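Tendow Recording Patch: Frequently Asked Questions

What is the Tendow patch?
Tendow is a thin, flexible sheet of electrodes that rests on the skin of the forearm and picks up the electrical activity of the muscles underneath. It is made by Dunne and is being studied at the Latton lab. It does not stimulate anything and it does not go under the skin.

How many electrodes does it have?
There are 40, printed in a grid. Signals from neighboring electrodes are compared with each other, which helps separate small muscles that lie close together.

Why use a soft coating instead of gel?
Gel dries out over a long session, and the contact gets worse as it does. The Tendow coating is a conducting polymer mixed into a stretchy base. It bends with the skin and needs no gel.
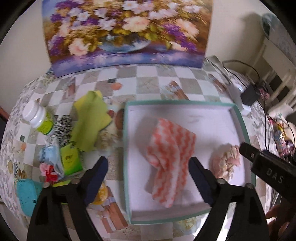 Several readers wrote in to ask whether the coating will irritate sensitive skin, and one added that ordinary adhesive electrodes leave her with a rash by evening. We can't promise that it won't. The patch is held on by a fabric sleeve and has no glue, so adhesive reactions are not expected. Anyone with a known allergy to silicone should not take part.

Who can join the study?
Adults up to age 85 with no open wounds on the forearm. People with a pacemaker or other implanted device are not being enrolled at this stage.

How long is a session?
Plan to be there all morning. You wear the patch while you rest, grip a handle and move each finger in turn. There are 11 movements in the standard set, and each is repeated.

Where do sessions take place?
At the Nulville building, room 1112. Parking is behind the building. Use the side entrance before 9 a.m.

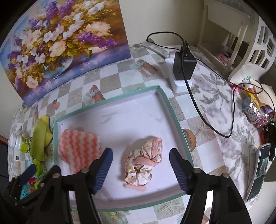

Page last changed: July

Can I wash the patch?
The sleeve can be washed by hand in cool water. The patch itself should only be wiped with a damp cloth. Do not use alcohol, which hardens the coating.

Will I get my results?
You can ask for a copy of your own recordings. They are raw signals and are not a medical test, so staff will not interpret them for you.

Can I buy one?
No. The patch is available only to people in the study.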